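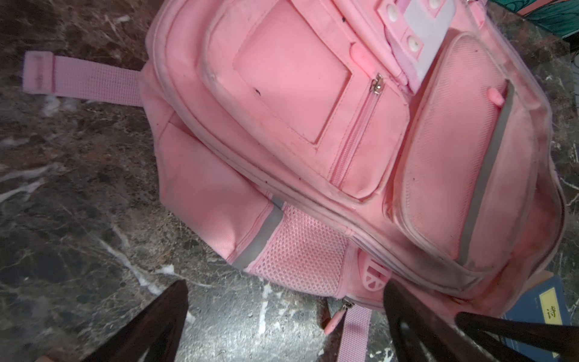 Do New Signings Pay Off in Their First Season? A Look at Four Clubs in One Regional Soccer League

Student project report, Sports Studies
Submitted December 4, 2025

1. Why I picked this topic

Every August the same stories come around. A club signs a forward, the forward holds up a scarf, and the club website says he will bring goals, experience and a winning mentality. Supporters repeat it for a few weeks. By the middle of the season most people have stopped checking whether any of it came true.

I wanted to check. My question was simple: does a new attacking player, in his first season, score at a better rate than the player whose minutes he took? I kept to four clubs in the same semi-professional league, Griltthorpe, Zukholm, Negri and Eldale, since their match reports are all online and they all publish lineups with substitution times.

I should say that I started out doubtful. I have tried not to let that decide the answer, but a reader ought to know it.

2. What I counted

I went through the match reports by hand and put them in a spreadsheet. In total I logged 1237 player appearances. An appearance means any time a player was on the field, even for one minute at the end.

From these I pulled out the attacking signings. There were 14 of them across the four clubs. For each one I worked out goals per 90 minutes and compared that to whoever played most in the same position the season before. I left out anyone who played fewer than 1000 minutes, because one lucky afternoon can make a substitute look like a star.

That rule turned out to be harsh. Only seven of the signings were left after I applied it. The other half were injured, loaned out, or simply not picked very often, and I think that says something about the scarf photographs all by itself.

3. Results

Of the seven players who got enough minutes, three scored at a better rate than the man before them. Three scored at a worse rate. One, at Negri, came out the same to two decimal places.

Zukholm did best. Both of their qualifying signings improved on the previous season. The club's own end-of-season review gave the credit to "smart recruitment." It may be so, but Zukholm also changed to a formation with two forwards that year and took over penalties from a defender who had left. When I removed penalties from the count, one of the two players dropped back below his predecessor.

Griltthorpe had the most publicity and the weakest numbers. Their main signing was announced with a long interview about why he had turned down other offers. He finished with a lower rate than the player he replaced, who had been let go for not scoring enough. Their other qualifying signing was lower too.

Eldale is harder to judge. Their one qualifying player scored more often than the man before him, but nearly all of his goals came in home games against teams in the bottom half. I don't have a fair way of adjusting for that, so his result stands as it is.

The two Negri players were the one with the equal rate and one with a worse rate.

4. Problems with this project

Seven players is a very small group. If one shot off the post had gone in, the Negri tie would be a win for the new player. I can't claim this proves anything about soccer in general, and I would be suspicious of anybody who did.

Goals are also a narrow way to judge a forward. A player might press well or make space for others, and match reports hardly ever mention it. I looked for assist figures, but two of the clubs record them and two don't, and the two that do seem to use different rules.

The reports are written by the clubs. When a goal could have been an own goal, the home writer tended to give it to the home forward. I found several reports where the two clubs disagreed on the scorer. In those cases I used the league's version, which may just be a copy of one of the others.

Finally, I compared each signing with only one earlier season. A better project would go back further.

5. What I think it shows

On these figures a new attacking signing was about as likely to make things worse as better, and half of them never played enough to be measured. I did not find any link between how excited the announcement was and how the player did, although I only read the announcements and did not score them in any formal way.

If I did this again I would include defenders and goalkeepers, and I would ask the clubs what they had hoped for before the season began. I did email all four. One answered, and sent me a link to the ticket office.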